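The Bench Job Was Never One Job

Mirjam Van Rooij
Dec 4, 2025

When Grutine moved its drawer and door checks to a robot arm in April, the staff notice described it as the removal of a repetitive task. I worked at those benches for several years and now write the procedures for them, and I think the notice got the unit of work wrong.

A drawer check, as written, has four steps: open, inspect the runners, close, record. A tester on a full shift completed 200 of them. The arm is slower per cycle but runs after hours, and in its first full month it logged 1,040 cycles on one sample cabinet. On that measure the case is closed. I don't dispute the figures, and I would not go back to doing the cycles by hand. Two of my former colleagues have wrist trouble that predates the arm.

My objection concerns what was counted. The testers also decided which samples were worth cycling at all. They felt a drawer drag before any gauge would report it, and they walked over to the assembly side to say so. None of that appeared in the procedure, so none of it was assigned to anyone when the procedure was automated.
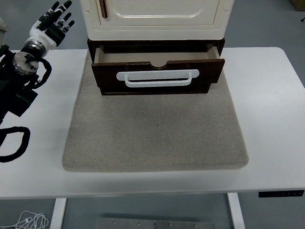
Who decides that a sample has failed, now that the arm does the cycling? The shift technician does, from the force log and a short visual check, and the decision is signed with a name.

The signature matters more than it seems to. Under the old arrangement a tester who rejected a sample had handled it 38 or more times that morning. The technician has a plot. If the plot is clean and the drawer feels wrong, the technician needs both the time and the standing to overrule the plot, and the current schedule provides neither. Inspection is allotted the gap between two runs, and that gap is also used for changing the sample and clearing alarms in Skemano, our logging software.

Pay has not followed either. The technician grade at Grutine was set when the job meant keeping fixtures in order. It now includes adjusting grip positions, reading force curves and answering for results — work that Postma, our nearest competitor, classes one grade higher.

I would change three things. Write hand checks back into the procedure, at a fixed interval, with time allotted. Regrade the technicians. And let the people who ran the benches review the failure limits before the next arm is ordered, while there are still enough of them on the payroll to ask.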